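Chore robots still waiting on the easy stuff
5/22/20

HADSTEAD – Brora says its one-armed helper will be ready for homes and small shops by June. The job it keeps coming back to is a modest one: a bag of snacks, a cabinet with two drawers and a glossy top to put things on.

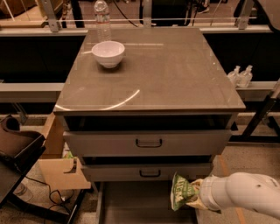

Farah Liew would rather see it deal with a full sink. A bag of chips is light and forgives a bad grip, she said, and a greasy pan does neither.

Brora counts 152 attempts at pick-up chores and calls 48 of them clean, with no human help. That leaves a lot of chores for the human. The company blames soft packaging, which changes shape whenever it is squeezed.

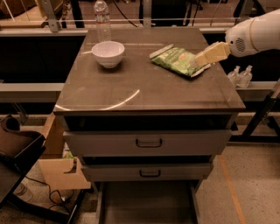

Shop work looks no closer. Saragih, a grocer with 50 feet of shelving to fill each morning, asked for a price and then hired a part-timer. A clerk there can restock the snack aisle in 45 minutes – and answer the phone while doing it. Brora has not said what the finished machine will cost.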